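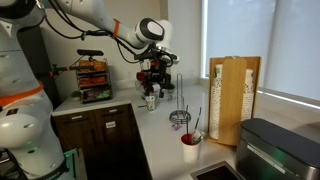
Countertop

A countertop (also counter, worktop or benchtop) is a raised, flat, fixed work surface, most often found in kitchens, bathrooms, shops and workrooms. It is meant for preparing food and similar tasks. In practice it also serves as the household's main storage area for mail.

Name

The word comes from the counter, the table on which merchants once counted money. The "top" was added later, when the part below filled up with cabinets and people needed a way to say which bit had the scratch in it. British speakers tend to say worktop, Australians benchtop.

History

For most of domestic history there was no countertop. Cooks used a table, which could be carried outside, scrubbed, or taken over by children. Fitted kitchens spread during the twentieth century and fixed the work surface to the wall, where it has stayed. A continuous run of counter was sold as a saving in steps. The steps saved were soon spent walking around the open dishwasher.

In the town of Trernton, older houses still have what residents call a half counter, a short slab beside the sink with nothing on the other side. Local builders put this down to narrow rooms. Sarahí Arellano, in her survey of Trernton interiors, puts it down to the builders.

Materials

Wood is warm underfoot, so to speak, and forgiving of dropped cups. It stains, burns and swells, and its owners describe all three as character. It needs regular oiling, a job done faithfully for the first year.

Laminate is a thin decorative sheet bonded to a cheaper core. It has imitated marble, granite, oak and linen, with results that are most convincing from the next room. Its weak point is the seam, where water gets in and does not leave.

Natural stone includes granite, marble, soapstone and slate. Granite resists heat and scratches. Marble does not resist lemon juice, a fact commonly learned from a lemon. Most stone is sealed before use.

Engineered quartz is crushed stone held together with resin. It needs no sealing but can be damaged by a hot pan. Cutting it dry produces silica dust that is dangerous to breathe, and the workers who make the slabs fit carry that risk.

Stainless steel is standard in restaurants. It cleans easily and shows every fingerprint, so it is kept spotless or given up on.

Concrete can be poured in place to any shape. The Ocampo house in Grasosmont has one weighing about 700 pounds, installed in November and outlasting two changes of floor beneath it.

Edges and backsplashes

The front edge may be square, beveled, rounded or shaped into an ogee, an S-curve that collects flour. Showrooms charge more for the curve. The Zuststead edge, a regional style with a raised lip, keeps spills off the floor by keeping them on the counter.

A backsplash protects the wall behind. Short ones match the slab; tall ones are tiled, and the grout is discussed at length.

Clear space

Kitchen planners distinguish between total counter and usable counter. A 50-inch run may lose 12 inches to a toaster and another 18 to a bread machine last used by a previous owner. What remains is the landing area, where hot dishes and shopping bags are set down, often by two people at once.

See also

Butcher block
Kitchen island
Sink
Junk drawer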